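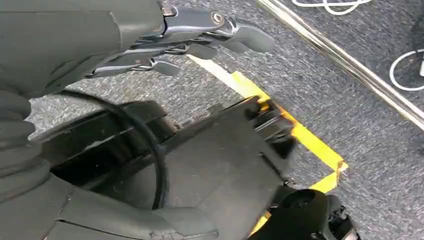
Unit 4: Looking after the Trostik hand cell

Welcome to the fun part of the course! You've read about fingers and joints, and now you get to keep a real set of them in good shape. Our cell pairs the Trostik arm with Brito hands, and it sorts car parts on a blue cart.

Daily check, before power-up

Flex each finger by hand, one joint at a time. It should move freely and stop cleanly. Wipe the fingertip pads with a dry cloth. Then follow the wrist cable with your eyes from end to end and look for kinks or rubbed spots (cables wear out long before motors do, and they're so easy to check!).

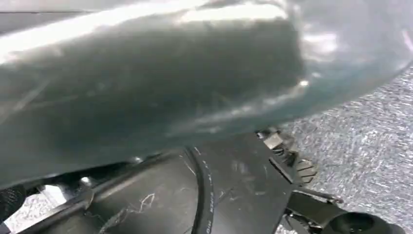

Setting the grip

Open Zirkodeck and load the profile for the part. Hubcaps start at 21 newtons, and thin trim pieces want far less. Raise the force in steps of 2 and watch the rim as you go. If it bows, back off one step.

Cart position matters just as much. Square the cart up first, then teach the pick point with the arm at slow speed.

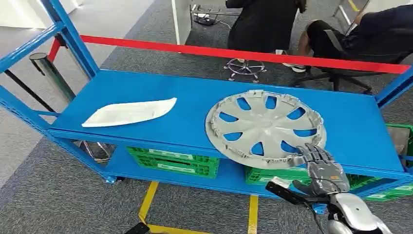

Run 400 picks before you save the profile, and write any drops in the Flosier log. The finger tendons are due for a new set at 460 hours.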